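Serial Animation and Story Continuity
Handout 2: The Absent Mentor

Instructor: Timothée Lacroix
Revised Nov 15, 2024

Long-running animated series often remove a teacher or guardian early and then leave that character out, even when the rules of the story would allow a return. The handout treats this practice in the fantasy serial Dullidum, which ran for 80 episodes.

In Dullidum, the swordmaster Ledton dies before the first episode. Later chapters establish that the dead may be visited – the hero crosses over twice – yet Ledton is not seen on either visit. Students should distinguish between an absence the plot explains and one it merely permits.

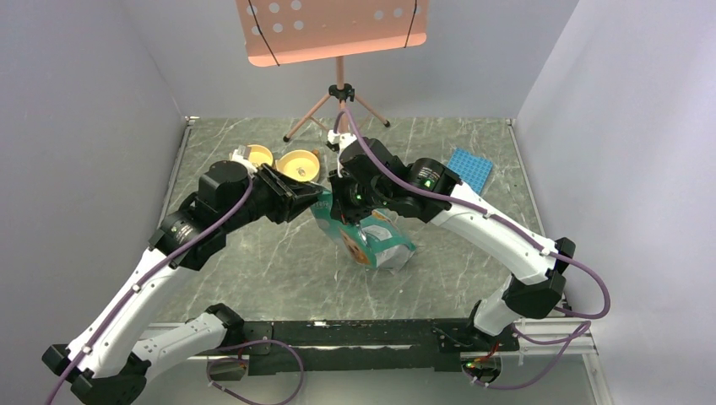
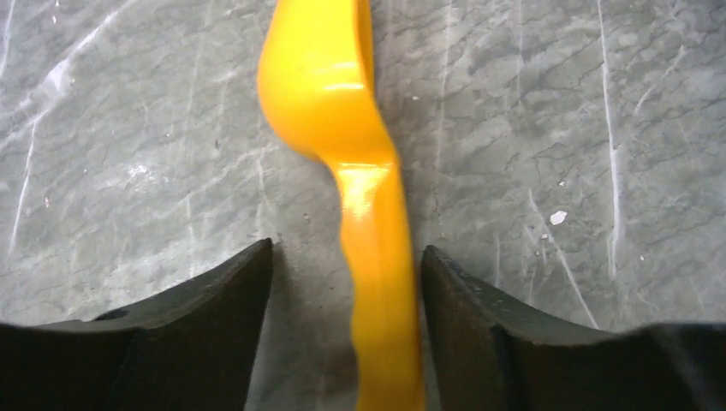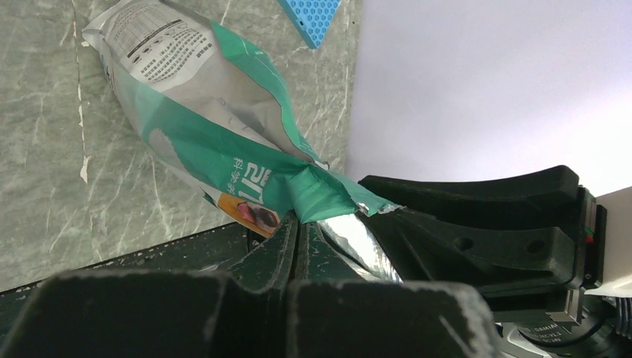 Why does Ledton not appear when the hero first crosses over?
The script gives no reason. The episode is concerned with the hero's rival, and Ledton is mentioned only in one line of dialogue.

Terms for this unit
Continuity gap: an event the established rules allow but the story leaves out.
Filler: material made for the screen with no source in the printed comic.
Retcon: a later change to facts already given.

Reading: Dumitrescu, chapter 2. Written responses should cite episodes by number and keep comic and screen versions separate – the two differ on the date of Ledton's death. Responses are due in June.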